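Learning to Fold by Finding the Edge

A towel is one of the hardest objects a robot can be asked to handle. A cup keeps its shape when it is lifted, and a box can be measured once and trusted afterward. Cloth changes shape with every touch, and a camera looking at a crumpled pile can rarely tell which fold belongs to which corner.

At the Vundeleck Institute, a group led by Haris Yousafzai has spent much of the past two years on a narrow part of that problem. The method it has developed, called Grudesar, does not try to work out the full shape of the cloth. It looks for an edge, takes hold of it, and then uses small movements of the wrist to decide what to do next.

The camera sits close to the fingers. Most earlier systems at the institute relied on a view from overhead, and the group found that such a view was least useful at the moment it was needed most, when the arm itself blocked the cloth. From the wrist, the material between the fingers stays in sight throughout the motion, along with whatever the hand happens to be facing.

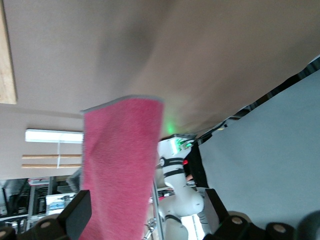
Reactions outside the institute have been mixed. Fodor, whose own laboratory works with overhead cameras, wrote to the group that a wrist view gives up too much of the wider picture, and that a robot which cannot see the whole towel will sooner or later fold it around something it should have avoided. The letter also asked how the method would deal with a fitted sheet.

Yousafzai accepts the first point in part. The present system takes one look from a distance before it begins, and the group is considering a second look between folds. On fitted sheets there is no result to report.

The training itself was simple in design. An operator guided the arms by hand through each task, and the recordings were used to teach a model which movement should follow from a given view. The group started with 30 demonstrations per type of cloth. Adding more helped at first, but gains became small after that, and the time was put into varying the starting position of the cloth instead.

In the main test, the robot was given towels it had not handled during training. It completed 81 percent of the folds without help. An older program, Dandis, which plans each motion from a model of the whole cloth, completed 35 percent under the same conditions. Dandis was faster when it succeeded, and the group's report says so plainly.

Failures fell into a few familiar kinds. The most common was a grasp that took up two layers where one was wanted - a mistake that even a close view does not always reveal, as two layers of thick cloth pressed together can look much like one. A touch sensor in the fingertips is the likely remedy, and a first version is due to be fitted in January.

Speed remains a concern. A single fold takes roughly five minutes, most of it spent on small corrections before the cloth is laid down.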